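Home | Tasks | Results | Downloads | FAQ

# Fillirness: household pick-up tasks in simulation

Last updated: 2021-11-17

Fillirness is a small set of simulated household chores for one robot arm. We made it because we wanted to answer a simple question: can a machine put a bottle away yet? Our short answer is "sometimes". The files here let you check the answer by yourself.

## What is inside

The set has 300 episodes over 14 chores. Each episode is a sequence of rendered views with the joint positions and the written instruction. All rooms were built by us in the Zoubi scene editor. There are no recordings of real homes.

The chore which people ask for most is `bottle_to_shelf`. The arm must take a plastic bottle and leave it in the open compartment of a wooden shelf unit. The floor is a speckled carpet, and a tall dark panel stands close beside the compartment, so the space for the gripper is narrow on that side.

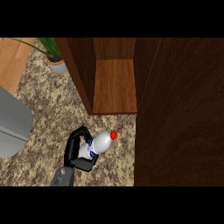 ## Why this chore is difficult

A person does it without thinking. For the policy there are several problems:

- The bottle is smooth and it becomes narrow toward the cap. A grip at the wrong height can slip.
- In a tilted grip, the cap end can touch the furniture before the base is over the shelf.
- The view is from above and steep, so the height of the shelf lip is hard to judge.
- A bottle near the lip can look finished to the success detector when it is not.

The last point gave us the most work. In the first release the detector measured only the distance to the shelf, and it accepted bottles which were still outside. Since June it also requires that the whole body of the bottle is inside the compartment. A view like the next one does not pass, although the bottle is right at the front corner of the shelf unit.

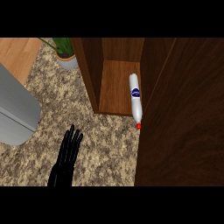

We keep the failed episodes in the set on purpose. Please do not remove them before training if you want to compare your numbers with ours.

## Results until now

The Gerka baseline finishes 85 percent of the episodes for the easiest chore, which is closing a drawer. For `bottle_to_shelf` we do not publish a rate yet, because the old detector made it too high and the new evaluation is still running with 3 random seeds.

## Limits

The lighting is the same in all rooms. Plants and furniture do not move if the arm touches them. There are no people and no pets. We think that a good result here does not mean the robot is ready for a real apartment, and we ask users not to write this in their papers.

## License and contact

Free for research and teaching. For other use, write to the Darncombe maintainers through the issue page. Corrections of our English are also welcome.

3 comments | 14 shares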